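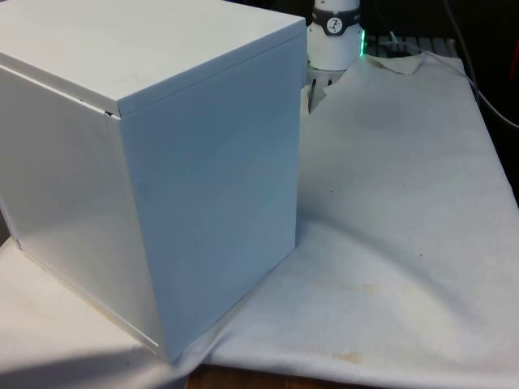 By Dorothy Bunting, Plakesum Home Storage
Setup guide, small drawer cabinets. Updated Friday, July 1, 2022

Section 4. Standing the cabinet and sorting out its drawers

By now the Ledberg is built, the cardboard has taken over the hallway, and you have met the spare screw that comes with every Ledberg. Put it in a cup. It doesn't belong anywhere, and looking for its hole has cost our help line 400 calls so far.

What you need
A cloth big enough to go under the whole cabinet
A soft pencil
A flat screwdriver you don't love
A cup (see above)

4.1 Placing the cabinet

1. Lay the cloth on the table and smooth it out. A wrinkle under one corner feels exactly like a crooked cabinet, and people have taken the whole thing apart over a wrinkle.

2. Lift the cabinet by its body. Do not lift it by the lip of the top panel. The lip looks like a handle. It was designed by Kokkonen, who has never had to answer a phone.

3. Set it down at an angle, one corner toward you. You can then check the top and two sides without walking to the other end of the table and back.

4. Look along the seam under the lip, starting at the near corner. A small dark gap at the corner joint is within tolerance if the spare screw won't go into it. Please don't leave the screw in there after the test.

5. Press down on each top corner in turn. If the cabinet rocks, go back to step 1 and be honest about the cloth.

Note: Plain side panels are plain on purpose. There is no hidden catch, and pushing harder will not find one.

Caution: Keep the cabinet at least 13 inches from the edge of the table until the drawers are in and behaving. Drawers slide out when the cabinet is tipped, and they all pick the same moment.

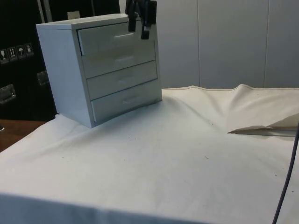
4.2 Fitting and leveling the drawers

The four-drawer model has flat fronts with one handle each. Drawers are numbered from the top down. Anyone who built a Rudico dresser before this one will want to number them from the bottom up and should resist.

1. Push all the drawers in, bottom one first. Use your palm, near the handle. Kicking voids the warranty and also hurts.

2. Look at the fronts from the side. A drawer that stands forward of the others has usually been caught by its own runner. Pull it out 20 millimeters, lift slightly, and push it back.

3. If it still stands forward, take it all the way out and look behind it. We have been sent back cabinets containing the instructions, a sandwich bag, and in one case our own refund form.

4. Check the gaps between the fronts. They should be thin and even. Where one is wider at the left, give that runner's screw a quarter turn. Then stop. The second quarter turn is how evenings are lost.

5. Handles loosen in the first week or so. Tighten from inside the drawer until snug.

Caution: Open one drawer at a time until the cabinet is fixed to a wall. See Section 5, which needs a drill and around 40 minutes.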